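Altis Upholstered Bed with Wood Trim

86 shares | 2 comments

We've been fans of the Altis since the first one came through the Wasville showroom in April, and it's easily the bed we get asked about most. The headboard is tall enough to lean back against with a book, and it's padded all the way across - no hard bar behind your shoulders. It comes in slate gray, with faint vertical seams running down the face and a slim strip of light wood at the end that picks up the color of the side rails. Such a nice little detail!

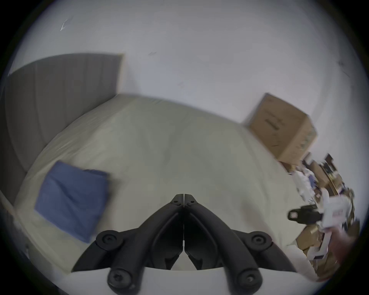
Gray goes with almost any bedding, too. Cream and off-white sheets look calm next to it, and denim blue is lovely if you want a bit more color. The rails are pale and plain, so they won't fight with a dresser or nightstand you already own.

Putting it together takes two people and one hex key (included). Bolt the headboard to the rails first and leave everything finger-tight until the slats are in - then go round and tighten up. The fabric cleans well with a soft brush, or a damp cloth for spills.

Item number: 3706
Maker: Mirzaei
Sizes: full, queen
Mattress: sold separately
Delivery: from our Enavside warehouse

Price: $367, full size

Page updated May 8, 2024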